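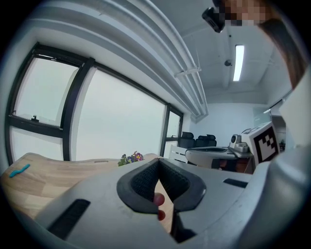 *Hand gripper no. 2, pads and finger opening, window side of the workroom*

**Zalledeck, upkeep of the hand grippers. Report to Annelore Lenz, 23rd August**

Short one, I'm behind on everything.

Where we are: 1,756 recorded grasps since the last report, 338 of them on gripper 2 after the pad change. Gripper 1 still on its old pads. Works but slips on anything smooth, so only using it for blocks and cloth until the new set comes.

**Pads**

- Old pads on 2 glazed over near the tip. Swapped both sides, never one alone.
- Fastetti sent the wrong thickness first time. Sent back, right ones took another 48 hours.
- Pads now get wiped at the start of each session, plain water. The alcohol wipes were drying out the rubber.
- Gap at the tip checked with the feeler strip. Left side was sitting a bit proud, shimmed it.

**Housing**

Two screws loose inside the shell on gripper 2, probably the reason for the rattle in the spring recordings. Tightened with thread lock. No cracks found. Gripper 1 not opened yet, it's next.

**Tracking**

Marker box had got knocked at some point and the position data drifted over a few sessions. Hildegard Diekmann redid the calibration and put tape on the desk for the box. Check against the tape is now on the morning sheet. The drifted sessions are flagged in the log, not deleted, we can maybe correct them later. Will need a day for that which I dont have right now.

**Money**

Pads and shims came out of the small parts line. Hesport invoice for the cable set not in yet, so the parts total in the table you got is still missing that. Baumgart quoted for a spare shell, I think we should take it. If a housing breaks now we are down to one gripper for weeks.

**Still open**

- open up gripper 1, same screws
- new pads for 1 (ordered)
- your ok on the spare shell, please before the end of the month
- written steps for the pad change, half done, Hildegard has the draft
- decide wether we keep the old pads for comparison

Next report in December unless something breaks.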